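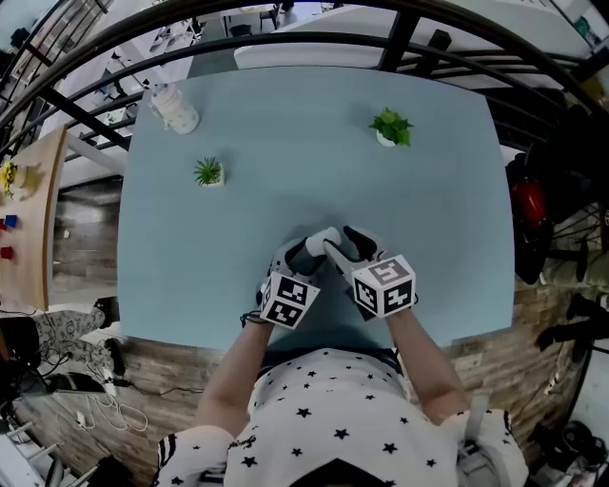
Open day at the Starner building, Imley
6 September 2026

The Starner building is a 46 minute bus ride from the center of Clollmont, and the stop is right outside the gate. I went in the morning because the notice said the upper rooms would get crowded after lunch. They did. By the time I left there was a line on the stairs.

Starner is an old seed warehouse that was turned into shared workrooms. Most of the year you need a tenant to let you in. On the open day you sign a sheet at the front desk, get a floor plan and walk where you like, apart from the basement and the loading area. Coffee was free. The pastries were not, and they were gone early.

I started on the ground floor with the bookbinders and a firm that repairs lampshades. The binders had a press running and were letting people fold a small notebook to take home. The lampshade room was hot and smelled of glue, and I didn't stay long. Across the hall is the Grímsdóttir room, which has the drawings for the conversion on the walls. The plan of the original floor is worth a look. It shows the grain chutes, and you can still find the patches in the ceiling where they came through.

Upstairs was what I had come for. I am fitting out a small workroom of my own and wanted to see how other people had furnished theirs. The one I liked best has a light blue table with a smooth top, and very little is kept on it. There is a spiky succulent in a square white pot, a leafier plant in a round white pot, and a white container with a label and a light lid. The blue is paler than I would have picked from a paint card, but it suits the green of the plants. I have been planning on a white top and am now less sure.

A curved black metal railing runs past the far side of the table, with a white surface, a black chair and a dark-framed stool beyond it. I had expected a railing that close to make the place feel cramped. It doesn't, mainly thanks to the gaps between the bars, which let you see through to the white shelves. The shelves hold a lot of small things. Mine at home look worse with less on them.

Next to the blue table is a wooden side table in light tan, with a few bits on it, including small blocks in red and blue. I would copy this arrangement before anything else. Whatever isn't needed on the main table has somewhere to go within arm's reach, and the main table stays clear enough to use. In my own room the overflow goes on the windowsill and then on the floor.

The other upstairs rooms were more ordinary. One had good tall cabinets but bad light. Another was set up for sewing and had its cutting table at a height of 36 inches, which the tenant said was right for standing work. I tried it and agree. I am a little over average height, so shorter people may not.

Practical notes for anyone going next year. The elevator is small and slow, and the stairs are steep. Restrooms are on the ground floor only. Street parking in Imley is limited to 2 hours, so take the bus if you want to see everything. Bring a tape measure if you are there for the furniture. I had to borrow one from the front desk, and they wanted it back before lunch.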